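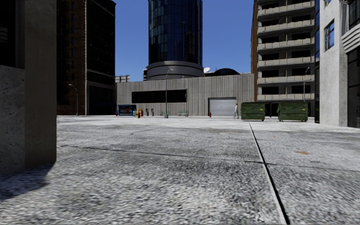
City plaza map, camera view toward the warehouse and the glass tower.

Review: Prenau camera and controller package for simulated delivery robots
By Ayman Boutros
April 28, 2022

Prenau sells a virtual camera model and a matching drive controller for teams that test sidewalk robots in simulation before they commit to hardware. I ran the package against Trekadano, which our group has used for two years, on the same machine and the same rendered city map. Ermanno Zuccaro wrote the route scripts. The license was bought at list price.

Setup took most of a morning. The installer is fine, but the camera intrinsics are stored in a separate file from the mount pose, and the two must be edited together. Trekadano keeps both in one place. Once loaded, Prenau held its frame rate on our desktop with one camera active and dropped noticeably with 2.

The plaza is a fair test of a forward camera. It is mostly open concrete with thin paving seams, and the useful landmarks are small and far away: hydrants, benches, lamp posts. We ran 312 route segments with each product. Prenau's exposure model handled the change from building shadow to bright pavement with less flicker. Feature tracking on the ground plane was also steadier, up to the point where the nearest texture blurs. Past that, both products lose the surface and fall back on wheel odometry.
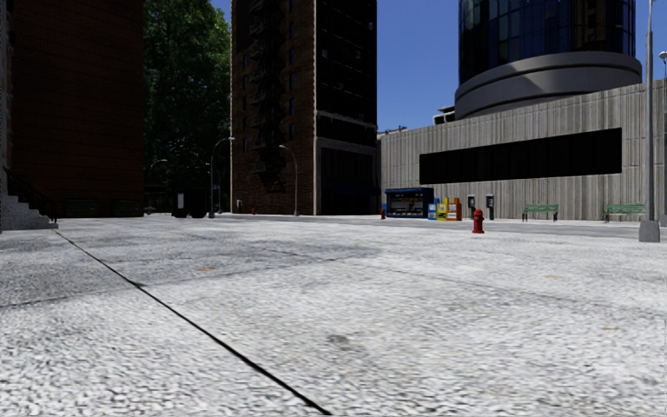
Same map, facing the brick tower. Benches in deep shade at left, payphones and hydrant by the concrete wall.

Shaded objects remain the weak spot. The dark green benches against the brick wall gave late detections with default gain, and raising the gain washed out the pale wall on the sunny side. Trekadano's local tone mapping copes better with this. Prenau lists the feature for June.

The controller is the stronger half of the package. Path following was smooth at a 200 ms command interval, and the stop behavior is predictable. It also accepts Collet waypoint files without conversion. Logging is less good - a single run produced 952 MB, and the filter options do not apply to depth images.

Documentation covers the API well and the coordinate conventions poorly. Check the sign of camera pitch before the first run. Support answered our question on this the next day.

I would buy the controller again. For the camera model, I would stay with Trekadano until tone mapping ships. Pomora users should note that the bridge plugin is sold separately.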